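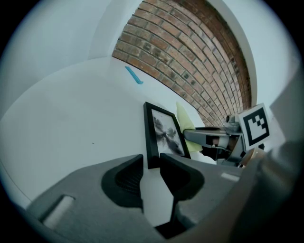 Gray gripper with black finger pads over a white surface.

Clunach Hymn and Prayer Texts: Read Me

Welcome, and thank you for stopping by! Clunach is a small collection of 219 hymn and prayer texts gathered from the leaflets of our parish, typed up by hand over many long evenings (and a good deal of tea) so that other congregations can read them, print them and sing from them.

What you'll find inside

There are 16 folders, one for each season or feast as our parish keeps them, and every text sits in its own plain file. The first line gives the title, the second the tune if we know it, and the words start after a blank line. In 47 of the files the tune line is empty – if you recognize one of those, please do write to us.
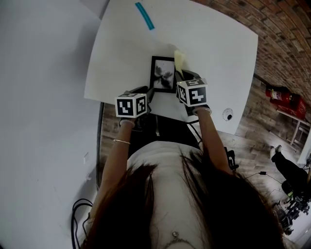

The older leaflets spell things in all sorts of ways, and we kept the spelling as it was printed, even where it made us smile. Refrains are typed out in full each time, so the files run longer than the leaflets did.

Known gaps

The Advent folder is thin, and 10 of the evening prayers lack their last verse. Omolara Oyewole looks after corrections and adds them each May.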